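Plate stand

From the Household Encyclopedia, a reader-built reference to ordinary things

A plate stand (also plate easel, plate holder, or in my grandmother's kitchen just "the wire thing") is a small support that keeps a plate upright, or close to upright, on a flat surface. I've been writing entries for this site since it was a single page of spoons, and I think this is the one I've put off longest, mostly because I own too many of them and didn't want to go through the cupboard. Well, I've gone through the cupboard.

What it is

The basic idea is two feet in front, something behind to lean on, and a lip or a pair of curls to stop the plate from sliding forward. Everything past that is taste. Stands turn up in wire, wood, brass, clear plastic and cast iron, and they run from thumb-sized ones for miniature saucers up to big easels that will take a turkey platter. The wire kind is the one I like best and the one most of this entry is about, so wood people, please write in (there's a stub waiting for you under "Easel, tabletop").

A distinction that trips up new contributors: a plate stand holds one plate for show or for convenience, a plate rack holds a row of them for storage or draining, and a plate hanger goes on the wall with springs and makes me nervous. Shops mix up all three names. Prindosent, the mail-order place I bought from for years, sold the same wire stand as a "rack" in the spring catalog and an "easel" in the fall one, same item number – 3395, I can still recite it.

How a wire stand is made

Most are bent from one or two lengths of stiff wire and then coated, usually in black. The bending does nearly all the work. A loop makes a foot, a curl makes a stop, and a long bend up the back makes the rest. On the better ones the ends are tucked away or welded shut so there's nothing sharp to scratch the glaze. On cheap ones you'll find a raw end sooner or later, generally with your thumb!

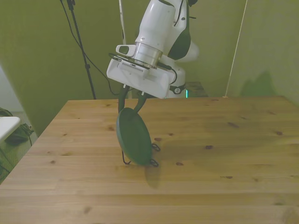
Dark green round on a black wire stand, pine tabletop.

Looped feet are worth looking for if you have a wooden table. A cut wire end digs in, and soft pine marks if you so much as look at it. A loop lies on its side and spreads the weight a little. I still put a bit of felt under mine on the good table, and I don't bother on the kitchen one, which has so many dents by now that a new one would have company.

Angle and balance

The angle matters more than the size. Too steep and the plate tips forward when somebody shuts a door. Too far back and the feet creep, and then one morning you find the whole business lying flat. For what it's worth, the stands I trust lean the plate back just enough that you notice it from the side and not from the front.

Width comes next. Feet set close together are fine for a saucer and hopeless for a dinner plate, which will rock. There used to be a rule printed in the Vinbridge housekeeping leaflets that the feet should span half the plate, and I've never had trouble following it, though I have happily broken it for light plates. My 6 inch stand holds a dinner plate perfectly well as long as the cat is out.

Which plates suit a stand

Coupe plates, the ones with no separate rim, sit nicely because the edge is the same all the way around. Plates with a wide flat rim are a bit fussier and tend to look top-heavy. A low raised rim is the easiest of the lot, since the stops have something to catch and the plate still looks like itself.

Color is where people get stuck. The old advice was to show only patterned plates, on the grounds that a plain one has nothing to look at. I've come around to the opposite view! Plain dark glazes change all day with the light, and on pale wood they look wonderful both standing up and lying flat.

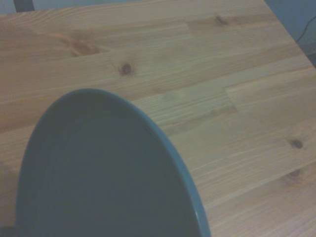
Lwazi Mokgethi: I'd push back on leaving patterned plates out in the cold like that. A plain plate is lovely on the table, where you see the food against it, but a stand is for the plates you never eat from, and those are nearly always the painted ones. Could the entry at least say both are common?

Fair enough, and yes – both are common. I've left my own preference in because I can't seem to write without one, and Lwazi's note stays here until somebody finds a better place for it.

Putting a plate on and taking it off

Hold the plate by its upper edge, lower it until it touches the stops, then let it lean back. Don't slide it in from the side. If the stand is light, keep a finger of your other hand on one foot the first few times. Taking it off is the same thing backward, lifting straight up before you pull toward yourself. Lungile Steyn, who edited an earlier version of this page, wanted a warning about wet hands, and I agree with it completely after losing one Motaung side plate out of a set I'd kept whole since college.

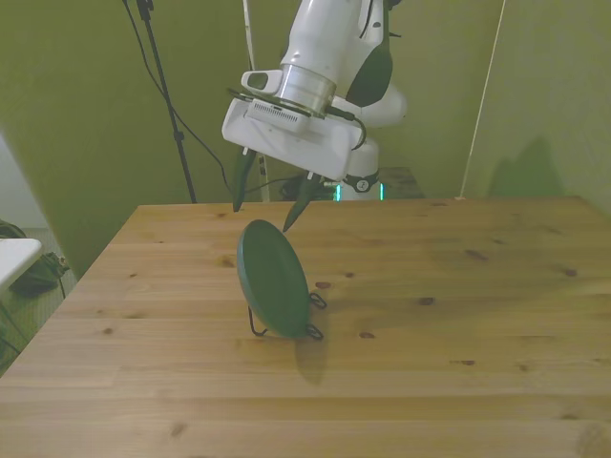
Dusting is the chore that goes with all this, and I do mine on the same morning as the windowsills. Plates on stands collect dust along the top edge first and behind the foot ring second. A soft brush gets most of it without moving anything. When a plate does have to come down, the top of the rim is what you want to get hold of, and a dark green plate in a black wire stand gives you plenty of it, standing up clear where you can reach it from above. Wash it, dry it, wipe the wire with the damp end of the towel, and put it back before you forget which stand it came from. I number mine on masking tape underneath. It isn't pretty.

Coated wire shouldn't go in the dishwasher. The coating lifts at the bends and then rust creeps in, and after that you get little orange commas on the tablecloth. A Rurna stand of mine went that way one November and I've kept it for holding recipe cards.

Other uses

Recipe cards, as above. Also tablets, small framed photos, a cookbook if it's thin, and pot lids while you're stirring.

Filed under: Kitchen & Table > Display > Stands and Easels

Last edited Mar 25, 2025

Related entries
Plate hanger
Plate rack
Easel, tabletop (stub)
Foot ring
Trivet
Pine, care of

Contact the editors | © Household Encyclopedia contributors | Back to top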